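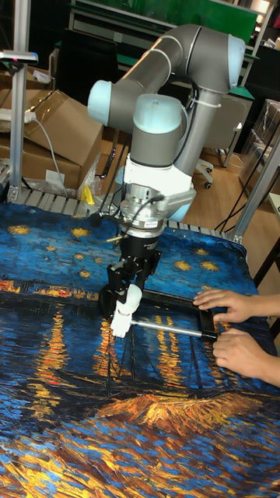 The art print tablecloth has crept back into Australian homes by way of the op shop and the market stall. Ten years ago you might have found one folded in a museum gift shop, between the umbrellas and the fridge magnets. Now they turn up on kitchen tables, craft benches and the trestle in the garage, and the favourites are the ones everybody knows: water lilies, waves, and Van Gogh's night skies.

Zuzana Kratochvíl sells printed cloth under the name Drosow from a unit behind a tyre shop. She started with plain linen and added paintings when customers kept asking for them. The river at night, with the stars above and the lights running down the water, outsells everything else she carries.

"People say they want something neutral, then they walk out with that one," she says. "It's dark, so it hides tea. I think that's half of it."

Her catalogue lists 259 designs, but 60 of them do most of the work. She has dropped nearly all the portraits. A face printed across a table ends up with a plate on it, and customers didn't like that. Landscapes and skies can be covered in any arrangement of bowls and still look all right.

The night pictures have another advantage. Thick brushwork, once it is photographed and printed flat, gives the eye plenty to do, and a few creases don't show as they would on a plain cloth. The same goes for a stitched repair. Kratochvíl has a sample in the shop with a darn in the dark blue part of the water and asks visitors to find it. Most give up.

Miloslav Ondrejka, a retired upholsterer, teaches a table-linen class at the Trindade hall on winter evenings. He is less keen on the printed cloths than his students are, mainly on account of the fabric. Cheap ones are thin polyester and slide about. He tells people to buy cotton or a heavy blend, wash it once before hemming, and put a felt underlay beneath it if the table is going to be worked on.

"If you're only having lunch, it doesn't matter," he says. "If you're gluing or framing or sorting beads, you want it to stay put."

Beads are a sore point. A busy print is a poor background for small parts, and a gold bead dropped on a painted star may as well be down the drain. Ondrejka's students lay a sheet of white card over the working area and leave the rest of the picture showing around it. Larger things, such as picture frames and books, cause no trouble.

Care is simple enough. Wash cold, inside out if the cloth is double-layered, and dry it in the shade, as our summer sun will take the blue out first. Iron on the back while it is slightly damp. Candle wax should be left to harden and lifted off with a butter knife before any heat goes near it.

For storage, Kratochvíl rolls hers on cardboard tubes she gets free from a carpet place. Folding is fine too, though it pays to change the fold lines every few months. Her own river cloth has been on the kitchen table since May, and she says it's due for a wash.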